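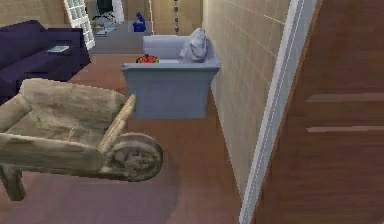
Finding Breastfeeding Support After Leaving the Hospital: A Small Study in Dorkthorpe
Student project report, second year, Community Health

1. Background

In our course we learned that many mothers stop breastfeeding earlier than they wanted. The reasons are different from one family to another, for example pain, tiredness, worry about the milk supply or the return to work. I wanted to know where mothers in Dorkthorpe go for help in the first weeks at home, and if the printed information they receive is useful for them.

Dorkthorpe has 3230 households. The nearest maternity ward is in Tulley, and most mothers go home from there on the second day. In Dorkthorpe itself there is one feeding group, called Moya, which meets on weekday mornings in the Skorley Center.

2. Method

I prepared a questionnaire of seven questions and printed 200 copies. They were left at two pharmacies, at the library and at the baby clinic during November. Only mothers with a child under one year were asked to answer. The answers had no names on them, and every mother could leave any question empty. My supervisor read the questions before printing and asked me to change the word "failure" in one of them, and I think this was correct.

The last question was open: "What would have helped you in the first two weeks?"

3. What the mothers wrote

Most of the returned papers named a relative or a friend as the first person who was asked for help. The hospital phone line was known, but several mothers wrote that they did not like to call at night for something that seemed small. Moya was mentioned with warm words by those who had visited it. Others heard of it only when the baby was already some months old.

The leaflet from the ward was the weak point. One mother wrote: "I had it in my bag the whole time, but I could not find the part about pain." Another one asked for pictures and less text. 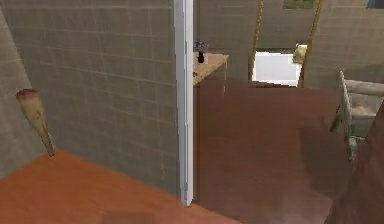
Figure 1. Interior with tiled wall and wooden floor, computer rendering.

4. Discussion

I expected that distance to Tulley would be the main problem. It was written down by a few mothers – mainly those without a car – but the question of when to ask for help came back more often. A short card with the phone number and the meeting times of Moya, given together with the discharge papers, could be a cheap first step.

The study has clear limits. I cannot say how many mothers saw the questionnaire and did not take it. Mothers who had a very difficult time maybe did not want to write about it. Also I asked only in English, and this leaves out some families.

5. Next step

I have written a draft of the card and will show it to the group at Moya before the final version of this report. If they agree, 200 cards can be printed from what is left of the project money.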